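Wenn die Polizei schweigt, reden die anderen

Seit April warten die Leute in Grallunon auf einen Bericht über die Kontrolle am Bahnhof, die mit zwei Verletzten endete. Die Polizei prüft sich selbst, und sie prüft langsam. Ich halte das für einen Fehler. Wer 34 Seiten Akten hat und davon fünf veröffentlicht, der darf sich über Gerüchte nicht beklagen.

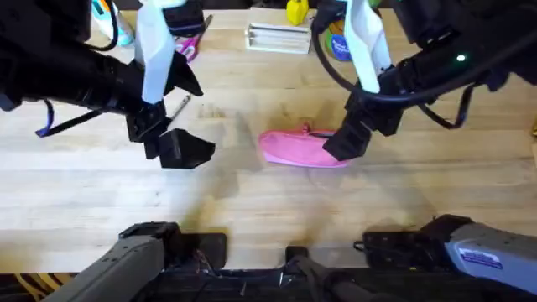

Rosa Stoff auf dem Holztisch.

Mir ist bewusst, dass Beamte auch Rechte haben. Aber 331 Bürger haben die Petition für eine unabhängige Stelle unterschrieben, in einer Stadt mit 3000 Einwohnern. Der Stadtrat hat sie ohne Debatte vertagt. So gewinnt man kein Vertrauen zurück, man verbraucht nur den Rest.
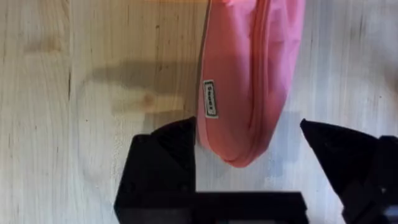 Rarkis schreibt dazu: Eine unabhängige Stelle kostet Geld und kennt den Dienst nicht. Lassen Sie doch erst die Staatsanwaltschaft arbeiten.

Das Argument nehme ich ernst. Nur arbeitet sie jetzt schon viele Monate, und gehört haben wir von ihr nichts.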